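Mellmont Vinyl Reissue, Double LP

I've been waiting on this one since last August, so forgive me if I run on a bit. Mellmont is the second album by Wostitz, and it has finally been pressed on vinyl! The first run went fast and I only managed to grab a single copy for myself, so this time I ordered a proper stack for the shop.

What you get: 2 records, 32 page booklet, lyric sheet and a download card. It's the full album plus 4 songs that never made it past the tour cassette. My favorite is "Trotumov" - a slow, sleepy thing with a piano that sounds like it lives at the bottom of a stairwell. I play it in the store when it rains and people always come up and ask what it is.

Sound wise, I like it a lot more than the old CD. The drums have some room in them again and the vocals sit a little lower, so you can turn it up without wincing. Side three is the quiet one (my copy has a few light ticks between songs, nothing that bugs me). The sleeve is thick card with a matte finish and it picks up fingerprints, so maybe wipe your hands first.

If you don't know Wostitz yet, start with side two. If you already like the Limsakul EP you'll be right at home, it's the same band with more patience and better microphones.

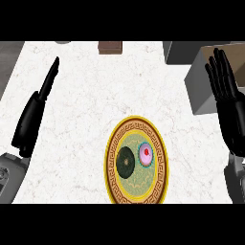
Limsakul Records, Mellmont Street, 2/8/26

The new stack is in and on the shelf. Mail orders go out within six days, packed in a stiff mailer with the records outside the sleeve so you don't get seam splits. Want yours left sealed? Put it in the order notes and I'll leave it alone.

Limit of two per customer for now. I'm keeping a copy on the listening deck too, so come by and try it before you buy.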